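Doonas, Blankets and Quilts: Your Cleaning Questions

Plivwood Laundry takes household bedding at both of our shops, Fandgate and Carnegie. The questions below are the ones our counter staff get most often. If yours isn't covered, ring either shop during opening hours. 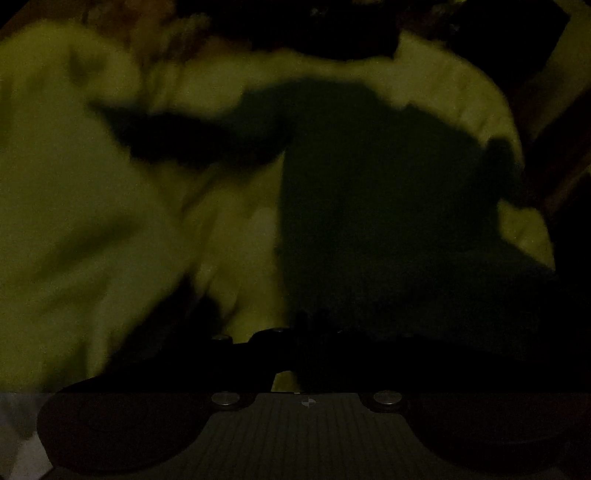
Answers by Balakrishnan Thampi, Plivwood Laundry
Last updated 27/11/2019

How often should a doona be washed?
If you use a cover and wash the cover every week or two, once or twice a year is enough for the doona itself. Without a cover, wash it every couple of months. Children's bedding and anything a pet sleeps on will need it more often.

Can I wash a queen-size doona at home?
Sometimes. Check the care label first, then the size of your drum. The doona should go in dry without being forced, with room left to turn. Most top loaders under 12 kg won't manage a queen or king. A doona that is jammed in comes out with detergent still in the filling, and you will feel it as stiff patches once it dries.

What about wool?
Only if the label says machine washable. Use a wool cycle, cool water and a wool detergent. Never tumble dry wool unless the label allows it. We wash wool doonas in a separate load, so allow an extra day.

My down doona has gone lumpy. Is it ruined?
Usually not. Lumps mean the down is still damp in the middle. Put it back in the dryer on low with a few clean tennis balls and stop every half hour to shake it out by hand. It can take nearly 3 hours. If it smells musty after that, bring it in.
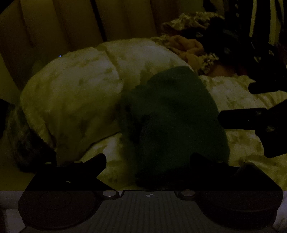
Synthetic filling is more forgiving, but once it has clumped from too much heat it rarely comes good. Dry it on low as well, and take it out while the cover fabric is only just warm.

Do you clean feather pillows?
Yes, in pairs. We don't accept foam or latex pillows.

Can you get yellow marks out?
Sweat marks will lighten and may come out completely if they are fresh. Older marks often stay. Please don't use bleach before you bring an item in — it weakens cotton and can set the stain.

How long does it take?
Three working days for synthetic and down, four for wool. January is slower, as Fandgate closes for the first week and everything goes through Carnegie.

How should I store a doona over summer?
Make sure it is fully dry, fold it loosely and keep it in a cotton bag. Vacuum bags are fine for synthetic filling but will flatten down and wool.

What if something is damaged?
Tell the shop within a week and keep your docket. Jin-sol Choo handles claims for both shops. Items worth more than $600 must be declared at the counter when you drop them off.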